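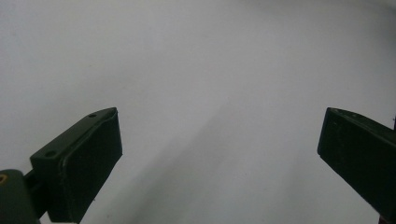

Section 2. Planning the purchase

Most people start a hand-held gripper budget with the gripper. This is understandable and leads to the second invoice. The Korna itself is one line on the order form, and the lines under it are where the money goes: pads, fasteners, a spare bracket, and something to work on. Start with the pads. Each green finger carries a black pad on its inner face, and that pad is what meets every mug, box and stapler you intend to pick up. Budget for it as you would for printer ink, with resignation. A plain white work surface like the one under the fingers is also a separate line, and the cheapest one you will write.

Before you order

1. Write down what you want to pick up. "Various objects" has been tried.

2. Measure the widest item on the list and compare it with the opening figure on your quote. If the item wins, talk to Rantala about the wide fingers before you pay for the standard ones. Fingers can be exchanged unopened. Once a pad has been stuck on, they are yours.

3. Decide how many units you need. For a single bench, order 2: one to use and one to be using when the first is apart. For a shared lab, order 3 and hide one.

4. Add pads. Plan to replace a pair every 1000 grips, sooner if you handle anything with corners. Pads are sold in pairs and should be changed in pairs.

5. Check the brackets line. Printed brackets are cheap to replace and slow to arrive. Iltuvau ships them in November and again whenever it feels ready.

6. Send the whole list as one order. Pratunico charges freight per box, and it likes boxes.

Note: The quote does not include screws for the brackets. It used to. Pieter Joubert in purchasing keeps the current part number and will give it to you if you ask before lunch.

Note: Mats and table covers are ordered by area. Measure the table, then measure the part of the table you can really keep clear, and order for the second number.

Caution: Do not substitute craft foam for the supplied pads to save money. It compresses, it sheds, and the adhesive leaves a residue that costs more to remove than the pads did.

Caution: Hold back part of the budget until the first month of use is over. Whatever you forgot will make itself known by then, usually on a Friday.

When the list is complete, copy the part numbers to the order form in Section 3 and have it signed by someone who has read it.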